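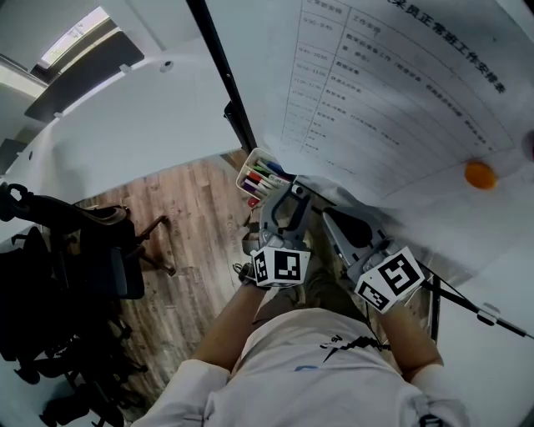 Comprei a fechadura inteligente Nosmont por causa dos furtos no prédio, não vou fingir que foi por gosto pela tecnologia. Em abril entraram em duas casas do nosso bloco, as duas durante a tarde, as duas sem arrombar nada. A polícia veio, tirou umas fotografias, perguntou se tínhamos visto alguém na escada e foi-se embora. A minha vizinha de baixo, a Iman Lahlou, ficou sem o portátil e sem uma caixa com os brincos da avó, e passou uma semana a dormir com uma cadeira encostada à porta. Eu fiquei só com o medo, que também não é coisa boa de se ter.

Portanto: fechadura nova. Andei a comparar a Nosmont com a Storkow, que é a que toda a gente recomenda nos fóruns, e acabei por escolher a primeira por uma razão bastante parva, que é caber na minha porta sem ter de mexer no aro. A Storkow pedia um cilindro mais comprido e eu vivo numa casa arrendada. O senhorio, o senhor Mounir Soliman, é boa pessoa mas fica nervoso quando ouve a palavra berbequim.

Paguei 127 euros, com portes. A montagem demorou-me uma manhã inteira e o manual diz vinte minutos (ah, o manual!). A parte de dentro encaixa bem, os parafusos são bons, mas a placa que fica por trás vem com uns autocolantes de dupla face que têm de ficar direitos à primeira. Os meus não ficaram. Arranquei tudo, limpei com álcool, pus fita nova comprada no supermercado e lá foi.

A aplicação é simpática. Abre depressa, está em português de verdade e deixa criar códigos para outras pessoas, com horas marcadas. Dei um à senhora que me rega as plantas e outro ao meu irmão, que perde chaves desde os doze anos. O registo de entradas é a melhor coisa disto tudo: diz quem abriu e a que horas, e também quando alguém se engana no código. Na segunda semana apareceu-me uma tentativa falhada às três e tal da manhã e gelei. Era o rapaz do terceiro, que vinha de um casamento e se enganou no andar. Pediu desculpa no dia seguinte com uma garrafa de vinho.

Falei disto com o agente que nos veio fazer a sessão de prevenção no salão do condomínio, e ele disse uma coisa que me ficou: a maior parte destes furtos por aqui é feita em portas que estão só no trinco. Batidas, sem volta de chave. A Nosmont tranca sozinha passados trinta segundos, e só por isso já acho que valeu o dinheiro, porque eu era exatamente essa pessoa que sai a correr e bate a porta com o pé.

Agora as queixas, que tenho algumas.

O alarme de violação é fraquinho. Experimentei abanar a porta com força, a Nabila Bouazza do lado esquerdo estava em casa e não ouviu nada. Para assustar um ladrão é pouco, serve mais para nos avisar no telemóvel. E o aviso chega com atraso — umas vezes é imediato, outras já eu fui ao pão e voltei.

As pilhas. A caixa promete 12 meses e eu, com três semanas de uso, já vou em menos de metade. Escrevi ao apoio, responderam ao fim de quatro dias a sugerir que eu desligasse o sensor de proximidade. Desliguei. Ficou melhor, mas então a fechadura já não abre quando chego carregada de sacos e tenho de pousar tudo no chão para escrever o código. Era um dos motivos da compra.

O teclado também apanha dedadas de uma maneira irritante. Se o vosso código tiver quatro algarismos, ao fim de uns dias vê-se perfeitamente quais são. Há um truque: a aplicação permite pôr números falsos antes do código verdadeiro, e a fechadura só liga ao que interessa. Usem isso, está escondido nas definições avançadas, no fundo de tudo. E passem um paninho de vez em quando.

Ah, e guardem a chave física fora de casa! Vem uma na caixa, numa bolsinha, e eu pu-la na gaveta da cozinha. Percebem o problema. Está agora em casa da minha mãe.

Quanto ao seguro, liguei a perguntar se me baixavam o prémio e a senhora riu-se, com educação. Pedem fechadura certificada e esta não consta da lista deles. Se é isso que procuram, vejam primeiro com a vossa seguradora antes de gastar.

Dou-lhe quatro estrelas em cinco. Tirava meia pelas pilhas e outra meia pelo apoio, mas durmo melhor e isso não tem preço (quer dizer, tem, são 127 euros). A Iman já encomendou uma igual. Se as pilhas morrerem antes do verão volto cá e atualizo isto.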